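The Summer I Taught a Machine to Clear the Table

My right forearm gave out first. I'd been squeezing and releasing a trigger since breakfast, picking up the same small bowl and setting it down again a hand's width to the left, and by the time the coffee was cold my wrist had started making a noise like a pepper mill. I still had a long list to get through. The bowl, I was learning, was the easy one.

I had signed up to spend time with Livitora, a company that wants to build a robot that can tidy a kitchen. They have a bright upstairs office on Agbayani Street, over a place that sells bathroom tile, and they hand you a tool on your way in. It looks like something you'd use to get litter out of a hedge, only heavier, with two blunt fingers at the business end and a camera looking down between them. You hold it, you do chores with it, and everything the camera sees goes into a pile of examples. Later on, a learning system chews through the pile and tries to work out what a hand ought to do next.

I'll admit I had pictured something grander (lab coats, a robot at least!). The robot lives in a different building and I didn't meet it until my last afternoon. What I got was a table, a bin of dishes and a printed sheet with the tasks on it. Pick up the cup. Put the lid on the tub. Move the sponge to the tray, then move it back, then do it again but slower, because you were showing off.

The first thing you find out is how little you know about your own hands. I have put lids on tubs my entire life. Ask me to do it with two stiff fingers and no sense of touch and I'm a toddler again, shoving the thing around the table and breathing through my mouth. You can't feel when it's gripped. You have to look, and you have to look from where the camera is looking, so you end up hunched over with your nose practically in the crockery.

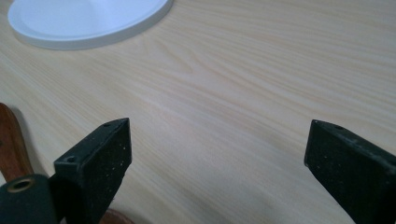 The lids nearly finished me. A cup has sides you can pinch, and a sponge forgives anything, but a flat thing lying on a flat surface gives you nothing to get hold of. My coach for the morning had a trick where she slid the lid to the edge of the table until it hung over a little, then grabbed it from the side. I thought that was cheating. She said it was exactly what they were after, since it's what people do at home without thinking, and no engineer had thought to write it down. So I slid lids to the edge of the table for the better part of an hour and felt pretty clever about it.

Each try is called a take. On my best day I got through 27 takes of a single task before lunch and threw out 11 of them, mostly for dull reasons – my sleeve got in the way, or I stopped halfway to think, and a pause is a kind of lesson too. If I hesitate over a saucer often enough, the robot may well grow up to hesitate over saucers. I found this alarming. I have plenty of habits I wouldn't want passed on, starting with how I load a dishwasher.

Misses are a separate matter, and there the team argues. Some of them want only clean, confident takes. Others want the fumbles kept in as long as you recover, so the system sees what it looks like to drop a spoon and go back for it. When I was there the fumblers were winning, which suited my skill level just fine. Their first collection, which they call Skosus, closed on 2nd June with 4,000 takes in it, and I'm told it has a lot of dropped spoons.

The next one is going to be called Andorard and it's meant to come out of real homes. They're planning to start in August, mailing the tools out to people who'll record while they do the dishes. I asked whether anyone would really want to wash up with a grabber and a camera, and they showed me the waiting list. I'm on it now, so I guess that answers that.

On the last afternoon they finally walked me over to see the robot. It had one arm, bolted to a bench, and it wore the same kind of fingers I'd been cursing all week. Someone put down a tub and a lid. The arm came over, stopped, came down, missed, went up a little and tried again. Then it pushed the lid toward the edge of the bench, very slowly, until a bit of it stuck out over the side.

It took 2 more tries to get a grip. I was leaning so far forward by then that they had to ask me to move back behind the yellow line.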